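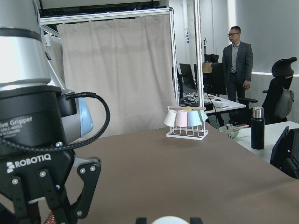
Departamento de Automatización · Taller de células robotizadas

Inicio | Noticias | Células | Mantenimiento | Contacto

La célula Koncombe vuelve a estar en servicio desde el 19/02/2026, tras la revisión de la pinza y del recorrido del cable. La parada estaba prevista para abril y se adelantó por varios avisos de pérdida de comunicación con la pinza, todos registrados con la muñeca girada cerca del límite.

El cable trenzado negro sale del lateral de la carcasa, describe un arco amplio y vuelve a cruzar el cuerpo de la pinza Robotiq. Se mantiene el bucle largo. Un recorrido más corto reduce el riesgo de enganche, pero deja el conector sometido a tracción en los giros extremos. Se sustituyó el conector y se comprobó la continuidad en 60 posiciones de muñeca, sin cortes.

En los dedos se revisó el apriete de los tornillos de las placas de articulación y se limpiaron las yemas. La fuerza de cierre se ha rebajado para piezas de vajilla. El puesto de prueba sigue siendo la mesa marrón, con el soporte blanco de alambre y cuatro tazas colgadas boca abajo del listón de madera: blanca, rosa, azul claro y verde menta. La posición del soporte se verifica al inicio de cada turno. Si hay desplazamiento, se repite la referencia de mesa antes de lanzar el programa.

El programa Skeltell completó 554 ciclos tras la intervención, con 19 paradas. De ellas, 17 corresponden a tolerancias de agarre en el asa y dos a una referencia de mesa caducada. Ninguna se debió a la comunicación con la pinza.

Queda pendiente actualizar la ficha de mantenimiento con el nuevo par de apriete y trasladar el mismo recorrido de cable a la célula Bloxham.

Archivado en: Mantenimiento / Pinzas y efectores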